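Forums > Automation > Cells and Safeguarding > Good Practice

Posted in June by Malou Hjaltested

Pendant on the table while the arm is running - does any rule forbid it?

We have a two-arm bench cell that does stacking trials with small wooden blocks. Our new house rules (34 of them, written after a one-day course) say the teach pendant must hang on its hook whenever an arm is holding a part. Rule 28 says nothing loose may be left on the table, and that includes spare blocks.

I have my doubts. I asked where the pendant rule comes from and was told "the standard," with no clause given. The hook is on the far side of the post, so following it puts the emergency stop farther from my hand than it is now. Has anyone seen this in writing, or is it one of those things that gets copied from one binder to the next?

Felari

It gets copied. Our binder has the same line and I would bet money it came from the same slide deck. Ask for the clause. If they can't name one, it's a house rule, and a house rule can be changed by whoever signed it.

Still follow it until it is changed. You don't want to be the person arguing about binders after somebody gets pinched.

Bredik

I'd split this up, as your rules seem to lump several things together. I have written rules for benches like yours and thrown out plenty of them later. What I would check, in this order:

1. Reach. Stand where the operator stands and put your hand on the stop without looking down. If the hook fails that test and the table passes, the hook is in the wrong place. Move the hook. A pendant lying flat can slide, and its cable can end up under something.

2. What is on the table. A blanket ban on loose items sounds fine until the job is picking up loose items. Mark out a parts area and a work area, and write down which one each arm may enter. Keyboards get their own spot outside both. 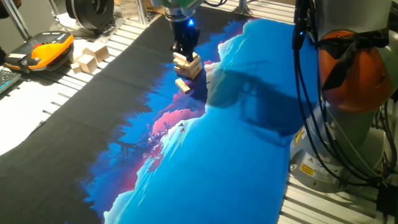
3. The second arm. People write rules for the arm that is moving and forget the one bolted down next to it. Your rules should say what state it has to be in before anyone reaches across. "Parked" is not a state. Is drive power off or on?

4. Indicator lights. I don't trust any rule that says "safe when the light is blue" or any other color. Look up what the light means in the manual for your own gripper, and don't use it as permission to put a hand in.

As for "the standard" - get the actual document and your risk assessment side by side. A one-day course is neither. My guess is that 34 rules will shrink a good deal once each has to point at a hazard.

Drisow

We hang ours up and have never had a problem. Not sure why this needs a long answer.

Mahmoud

Reply from Malou Hjaltested: Thanks, mostly to Drisow. I tried the reach test on Thursday and the hook failed it. I have asked for the clause behind rule 28 as well and am still waiting.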